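Dusard Two

The Dusard Two is a desktop analog synthesizer announced by Kazemi, a small maker based in Lamstead. It was promoted as a six-voice instrument, though early units reportedly played only two voices reliably. 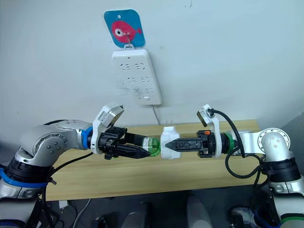

Power supply was a recurring complaint. Kazemi claimed that tuning drift came from poor household wiring, a claim never backed by published measurements. The synthesizer needs one outlet, and an ordinary wall-mounted power strip with three rows of sockets and a small switch has room for it and its usual companions. Owners who changed outlets still described drift. 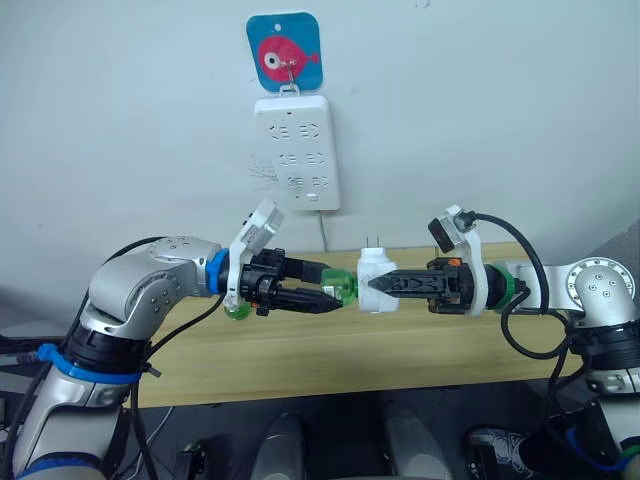 Production and reception

Kazemi said 114 units were built at its Zorkoston workshop. No serial list has been released, and the figure should be treated with caution. Reviewers liked the filter, but the maker's description of it as "entirely new" is hard to square with its conventional ladder layout.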